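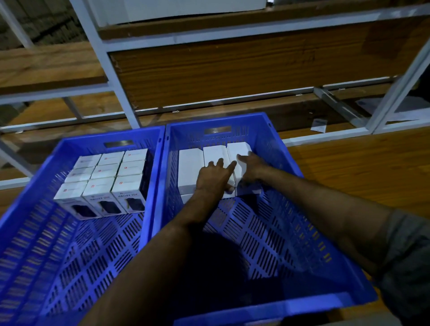
Cajas azules, otra vez

Hay gente que colecciona vinilos. Yo, según mi espalda, colecciono cajas azules de plástico con ranuras, de esas que se clavan en los dedos si las coges por donde no toca. Compré las primeras en Weltix por pura tacañería y ahora no sé guardar nada sin ellas.

El pedido de primavera eran baterías externas, las HALLEY 20K, en su cajita blanca con el logotipo rojo diminuto. Caja blanca, letra gris, foto de la batería en azul oscuro. Muy elegante todo, hasta que tienes delante un montón de cajas iguales y te preguntas en qué momento de tu vida decidiste vender cosas por internet.

Tengo dos escuelas de embalaje y las practico a la vez, cosa que dice bastante de mí. En una caja azul van tumbadas, tres por tres, tapa arriba, apretaditas como en un vagón de cercanías. Queda precioso. Dan ganas de no enviarlo. En la otra me da por ponerlas de pie contra la pared del fondo, y ahí empieza el sufrimiento: las cajitas altas y estrechas tienen la estabilidad moral de un dominó. Enderezas una con la mano derecha, sujetas la de al lado con la izquierda y te pica la nariz.

Defiendo lo de ponerlas de pie, ojo. Se cogen mejor. El argumento contrario es que se caen.

Probé también a separarlas con cartón, idea que saqué del catálogo de Skosov, donde 38 euros te compran unos divisores que podría cortar un niño. Los corté yo. Un niño lo habría hecho mejor.

El 29 de abril cerré la última remesa y apunté en la libreta lo que había que reponer: cinta, etiquetas, 200 sobres acolchados y paciencia. Los sobres ya han llegado. En mayo tocan los cables, que vienen en bolsas blandas y no se tienen de pie de ninguna manera, así que por lo menos ese debate me lo ahorro. Las cajas azules siguen en el pasillo y he vuelto a darme en la espinilla con la de la derecha.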